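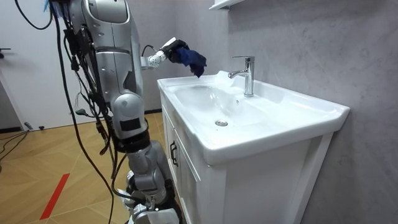
Vanity basin with chrome drain, blue cloth at the back corner near the tap.

Wusivthorpe Community Hall – Amenities and Cleaning Subgroup
Minutes of meeting held Sat 6 August, supper room

Present: Sibel Yüksel (chair), Güven Akbulut, Ayten Polat, Kavinda Sivakumar (minutes)
Apology: Şükran Sezer

1. Minutes of previous meeting
The June minutes were accepted with one correction. Item 4 should read "isolation valve", not "mixer valve". Moved Akbulut, seconded Polat. Carried.

2. Matters arising
2.1 The dripping cistern in the accessible toilet has been fitted with a new inlet valve. Güven to check it again at the end of the month.
2.2 The missing key to the cleaning cupboard has not turned up. A replacement barrel was ordered from Aksoy. Keys will be issued against signature.
2.3 The quote for regrouting the shower recess is still outstanding. Ayten to ring the tiler.

3. Washroom vanity
3.1 Condition. Güven reported on the white vanity. The basin bowl is serviceable. He found no crazing in the glaze when he went over it with a torch. The silicone between the basin rim and the wall has lifted at one end and will be raked out and replaced with a neutral-cure sanitary grade. The bathroom is to be closed for 22 hours after application.
3.2 Drain. The chrome finish on the drain is sound. Flow had been slow in June. The trap was removed and cleared, mainly of hair and soap residue. The washer on the trap was reused and should be replaced when the cabinet is next emptied.
3.3 Cleaning method. Ayten tabled a revised procedure for the basin:
Remove everything from the countertop.
Rinse the bowl with warm water.
Apply diluted Olico cream cleanser to a damp cloth and wipe the flat rim first, then the bowl, finishing at the drain.
Wipe behind and under the tap, where scale collects.
Rinse, then buff the bowl and chrome with a dry cloth.
Acidic descaler is not to be used on the drain or tap. Scouring pads are to be removed from the cupboard.
Kavinda asked whether the cleanser could be applied neat to stubborn marks. Ayten advised that it could on the ceramic only, with a full rinse afterwards. The procedure was amended accordingly and adopted.
3.4 The cabinet doors are out of alignment by 2 mm. Güven to adjust the hinges when the silicone is done.

4. Cloths
4.1 The colour code was discussed at length. At present, blue cloths are being used for basins and also for mirrors, and at least once for the kitchen benches. Sibel noted that the code on the cupboard door is faded and gives no entry for mirrors.
4.2 Resolved that the code be:
Blue – basins, taps and vanity tops
Green – kitchen
Red – toilets and toilet floors
White – mirrors and glass
Yellow is withdrawn.
4.3 Dark blue and light blue are to be treated as the same colour. Güven dissented, preferring that dark blue be kept for drying. His dissent is recorded at his request.
4.4 Used cloths go in the lidded tub and are not to be left over the edge of the basin. Washing is at 60 degrees without fabric softener, which reduces absorbency.
4.5 Ayten to buy 6 packs of microfibre cloths in the new colours. Kavinda to retype and laminate the code.

5. Consumables
5.1 Hand towel stock is low. The next carton holds 3000 sheets and fits the existing dispenser. Purchase approved.
5.2 Tivetico has discontinued the soap cartridge used in the wall unit. Two options were considered: a new wall unit, or pump bottles on the vanity top. Sibel favoured the wall unit, as bottles leave a ring on the rim and have to be shifted for every clean. Deferred until Şükran can report on the cost of a unit that uses the existing screw holes.
5.3 Rubber gloves, medium, to be added to the standing order.

6. Ventilation
Kavinda reported that the exhaust fan run-on timer cuts out after more than six minutes, although the setting is lower. The fan itself is quiet and draws adequately at the grille. An electrician is to look at the timer on the next scheduled visit. No separate call-out was authorised.

7. Other business
7.1 Ayten asked that the mop bucket be stored upside down. Agreed.
7.2 Güven enquired whether the hot water tempering valve had been tested this year. The service tag could not be read. Sibel to check the plumber's invoices.

8. Actions
Güven – silicone, hinges, trap washer, cistern check
Ayten – cloths, gloves, hand towels, tiler
Kavinda – colour code sheet, electrician
Şükran – soap dispenser costing
Sibel – tempering valve records

Next meeting to be set by email once the regrouting quote is in. Meeting closed 11.40 am.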